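Washing, drying and keeping your cycling things at home

After a long ride the last thing I want is to work again, but the jobs you do in the first half hour at home are the ones which save you money. I collected these tips over many winters of riding, first alone and later with a small group in Irniscombe. Most of them need only what is already under your kitchen sink. I wrote the first version for friends and I have corrected it in October 2026, after several readers asked me about bottles and gloves.

Before you bring the bicycle inside

Put an old sheet or a flattened cardboard box on the floor before you open the door, not after. Lean the bicycle so that the chain side looks at you. If there is mud, leave it to dry and take it off later with a soft brush. When you rub mud which is half dry, you only push the sand into the paint, and it will scratch.

Salt is different. If the roads were salted, rinse the bicycle the same evening with a watering can of lukewarm water. Do not use the strong jet from the hose near the wheel centres or the pedals. I ruined one good bearing like this in January and I still remember the noise it made.

Cleaning the chain at the kitchen table

My family does not love this, but it is possible to do it properly without a garage. You need two old rags, one toothbrush, washing-up liquid and a jam jar with a lid.

1. Cover the table with newspaper, several sheets thick. Let the sheets hang over the side a little.

2. Hold the first rag around the lower part of the chain and turn the pedals backwards. Go on until the rag stops becoming black, then change to a clean part of it.

3. Put a spoon of washing-up liquid and some warm water in the jar, shake it, and use the toothbrush on the small wheels at the back.

4. Wipe with the second rag and wait. I wait for a full cup of tea.
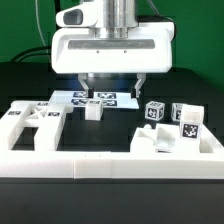

5. Put one small drop of oil on each joint of the chain, turn the pedals for a minute, and then wipe away everything you can see on the outside. The oil has to be inside the joints. Oil on the outside only catches dust, and your trousers will get it too.

The dirty rags should not be left in a ball. Spread them flat outside until they are completely dry before you throw them away. A ball of oily rags can become warm by itself, and it is a real danger in a small flat.

How often? My friend Reynaldo Gatchalian writes every ride in a notebook, and last year he reached 2,694 kilometres before he changed his chain. I changed mine at 4,000 and it was too late, I had to buy the back wheels of the gear also. Measure the chain with a cheap chain gauge, it takes less than a minute.

Bottles which smell

A drinking bottle gets a black line inside the cap very quickly if you use sweet drinks. Take the cap into as many parts as it allows. Fill the bottle with warm water and a large spoon of bicarbonate of soda, put the parts inside, and leave it for the night. In the morning brush the small parts and rinse three times.

Never keep a bottle closed. I keep mine upside down on two chopsticks laid across the sink, so the air can go in from under. If the smell of plastic is strong in a new bottle, the same treatment with soda helps, but sometimes you must repeat it.

Do not put the bottle in the dishwasher unless the bottom says you may. I had one which came out with the shape of a pear.

Gloves, helmet pads and other small things

Wash gloves on your hands. It sounds strange but it is the easiest way: put them on, take some mild soap, and wash as if you wash your hands before dinner. Pay attention between the fingers. Then take them off, press them in a towel (do not twist them) and hang them by the fingers, with the opening down.

Helmet pads are usually fixed with small hooks and can be pulled off. Make a photo of the inside of the helmet first, so you know where each one belongs. Wash them in a bowl with a little shampoo. The salt from your skin makes them hard, and a hard pad makes a red mark on the forehead.

For the helmet itself, only a damp cloth and mild soap. No spirit, no kitchen spray, and never on the radiator to dry. 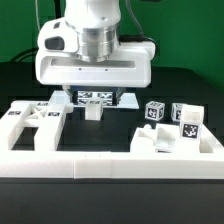 Drying wet shoes overnight

Newspaper is still the best that I know. Take out the insoles and stand them against a wall. Fill each shoe with newspaper, loosely crushed, and change it after one hour, because in the first hour it drinks the most. The second filling can stay until the morning.

Loïc Ferrand, who rides with us when his knee permits it, puts his shoes in front of the fridge, where the warm air comes out at the bottom. I tried it and it works well, only you must tell the others in the house so that they do not fall over them in the dark. The oven is a bad idea even at the lowest heat. Glue becomes soft before you notice something.

Where to keep two bicycles in a narrow hallway

We have two bicycles and a hallway which was made for none. What helped was to turn one of them, so that the handlebars are at opposite ends. Then the pedals of the inner one go back to the wall, level with the floor skirting, and you win the width of a hand. A piece of pipe insulation, cut open along its length and pushed over the top tube, stops them from scratching each other.

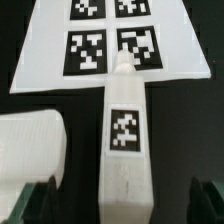
If you hang a bicycle from a hook, look for the wooden beam behind the plaster and screw into that. Plaster alone does not hold, also if the packet of the hook promises it. Hang by the front wheel, and put a small piece of old carpet on the wall where the back tyre touches it. The tyre leaves a grey mark which no soap removes; I finally painted over ours.

Pump the tyres a little every two weeks when the bicycle is resting. A flat tyre which carries the weight for all the winter gets cracks in the side.

For lights, charge them to half before a long rest and put them in a drawer away from the heating. Write the month on a bit of tape and stick it on the back. Mine are due again in January.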